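Visit to the Vamura bedding mill, Cevport
October 2018

The mill runs 14 quilting lines and ships to hotels and children's retailers. Ro-un Oh led the floor tour.

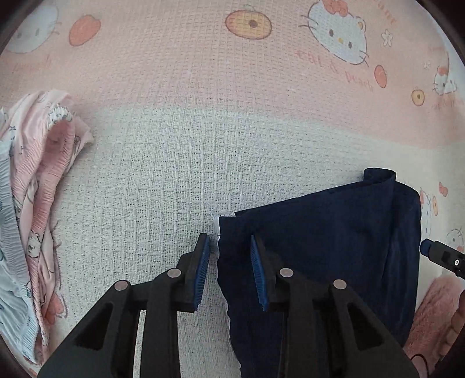
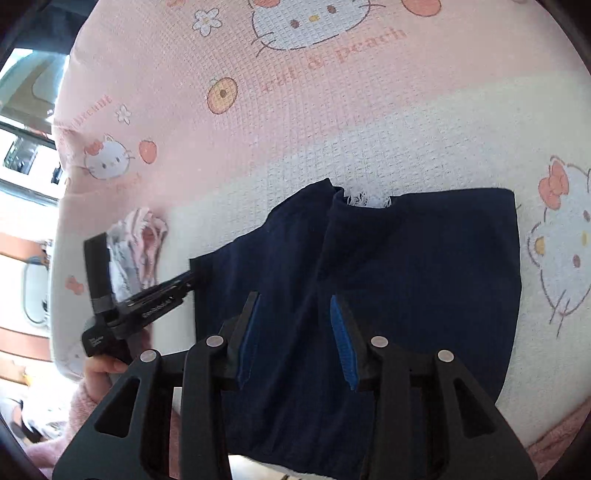

Stitch density was the main topic. Each panel is tested for seam slip after 40 wash cycles, and the limit was tightened in May. Small stitched dimples in rows, as on the sheet with the cartoon cat, hold the layers together but slow the line – output drops by about 51 panels a shift. Dye lots are kept to 3000 meters.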